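Ollthorpe Allotment and Garden Society
Minutes of the meeting held 17 February 2024, written up by me, Paweena Saithong

Present: me, Virgilio Estrella (chair), Raimonds Lepik, Valdis Jaunzems, Sibusiso Sithole, and a good turnout in the back rows, which was lovely to see given the sleet!

Apologies: the Latine Road plot holders, who were stuck behind a gritting truck.

1. Last minutes
Taken as read. Raimonds wanted it noted that in December he said "leeks" and I wrote "leaks" (twice). Corrected, sorry Raimonds.

2. Water
This took up most of the first hour. The pipe along the Flekance side froze again and split by the lower gate. Valdis got two quotes and the better one is $3,025, with the trench dug by the contractor and the backfilling left to us. Sibusiso asked if we could dig it ourselves and save some money. A long discussion about clay followed, and I'll spare you that. We voted to take the quote, with four against. Valdis will call them Monday and ask if they can start before the potatoes go in.

3. Strawberry bed
I got to talk about this one, so I did, at length. The shared bed is tired. The plants are old, the runners have gone everywhere and last summer's fruit was tiny (sweet, though!). I'd like to pull the lot out and replant with Lūse, the early one we tasted at the fall swap. Virgilio thinks we should keep half the old bed going for another year so there's something to pick in June. 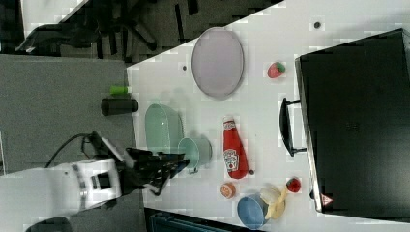
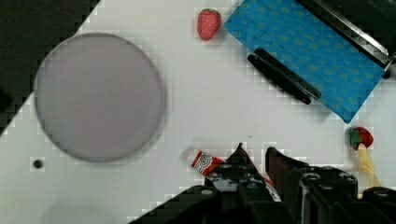
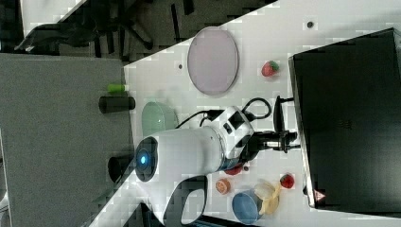

We went with Virgilio's plan in the end. I'll order the new plants, and Sibusiso has straw left over from his squash that we can have if somebody brings a truck. Netting still needs sorting out, as the blackbirds did very well last year and we didn't.

4. Shed keys
There are four keys and we know where two of them are. If you have one in a coat pocket, please, please bring it back. Raimonds offered to fit a combination lock and Virgilio said yes before he could finish the sentence.

5. Anything else
Valdis asked that people stop putting bindweed in the shared compost. Lively agreement from the back. Someone asked about the plot by the hedge and it's still free, so tell your friends.

Next meeting same place, usual time. Raimonds is bringing the soup and I'm down for bread.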